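Gripper comparison, two-arm cell
Progress report for November
Prepared for: Hafþór Ingvarsson
From: Junpei Hayashi

Summary

We are two fingertips into the comparison and slightly behind, in the way that everyone on this project has come to expect of me. The Carulska tips have finished their full set of 30 handover trials. The Prusell tips have not, for reasons given under Problems.

What we worked on

You asked in the last review why we were still using blocks. Fair enough. The test object is now a bunch of keys on a great many split rings, and I would like it noted that the blocks never did this to us. One arm holds the bunch by its green tag and the other has to take it without closing on the wrong ring, two rings, or its partner.

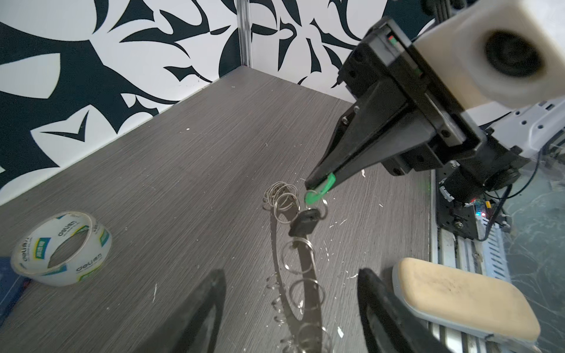 Results so far are mixed. With the Carulska tips, 6 of the 30 handovers failed, mostly on the approach, when the receiving arm came in low and touched a ring it had not planned for. A narrow tip does well on the tag and badly on anything that swings. Grip force was never the trouble. I spent a week tuning it before accepting this, and the week is in the timesheet under "analysis."

The wrist cameras earn their keep until the last moment, when the fingers get in the way of the thing we most want to see. Shiny rings don't help. Moving the pregrasp pose back a little gave us a better look and a slower cycle, and I have kept it for now.

We also added pickup from a flat surface, with one arm holding part of the bunch and the other coming down from above. It was meant to be the easy case.

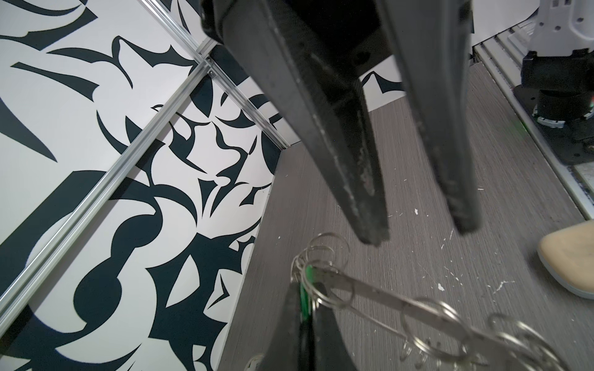
Pickup task: upper gripper open over the key bunch, second gripper at the green strip.

Problems

The Kuroda controller drops its connection to the second arm when both arms are commanded at once, a serious drawback in a two-arm cell. Restarting fixes it until it doesn't. I lost most of a Saturday to this, along with the Prusell trials I had planned for that day. A loaner Wutis controller has been requested.

Budget

No change, apart from 2 spare sets of fingertips. The keys were free.

Next period

Finish the Prusell set, run both sets of tips on the pickup task, and repeat the failed handovers with the slower approach. If the loaner arrives in time I will run the same trials on it before we decide whether to keep the Kuroda. I need your answer on the extra bench time by the next review.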